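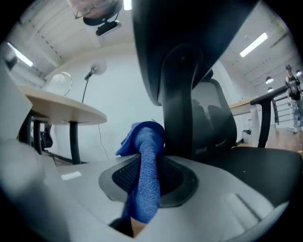 Blue ribbed cloth, pinched in the middle. The ribs do the dusting.

Desk and lamp dusting: your questions

Welcome to the Kermani workspace care page! We love a clean desk here, and these are the questions that land in our inbox most often. If yours is missing, write to us and we'll add it.

Do I need a special cloth?

No! Any soft, lint-free cloth will do a lovely job. We're fond of ribbed ones (the blue sort is our favourite, mostly because you can spot it from the other side of the room) as dust settles into the grooves and stays there until you shake it out. Our Ondus cloths come through 200 washes very nicely if you skip the fabric softener.

Fold it or bunch it?

Both, depending on the job. Fold it flat for tabletops. Bunch it up for lamp bases, chair arms and anything with a curve, and keep turning it to a fresh patch as you go.

Where should I start?

At the top, always. Lampshade, then stem, then base, then the table, and the floor last of all. Gather up cables before you wipe, or you'll be going round every loop. Small things like a computer mouse can come off the table for a minute.
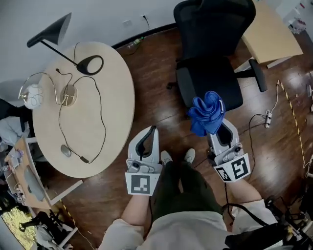
How do I clean a lamp with a hollow ring base?

Switch it off, unplug it and let it cool. Then thread one corner of the cloth through the ring and pull it gently back and forth, like drying between your toes! It takes seconds and gets the inside edge properly clean.

And a charging lamp with a wire frame?

Go carefully with these, they bend more easily than you'd think. Support the wire with one hand and run a dry cloth along it with the other. Lift the globe out only if the maker says it comes out. No sprays near the charging base, please.

What about mesh chairs?

Vacuum the mesh first with a soft brush, on low. After that, a barely damp cloth for the armrests and the post underneath, which everybody forgets and which is usually the dustiest part of the whole chair.

Can I use water on a wooden desk?

A little. Put 500 ml of warm water in a bowl with one drop of washing-up liquid, wring the cloth out hard, wipe along the grain and dry straight away.
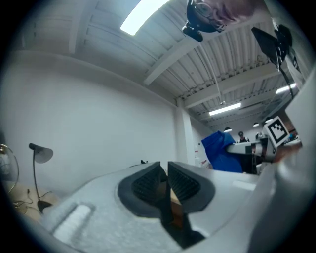 Black desk lamp with a grey shade, cord still curled on the desk.

How often should I do all this?

Once a week for the desk and once a month for lamps and chairs suits most people. Shared rooms may want a bit more.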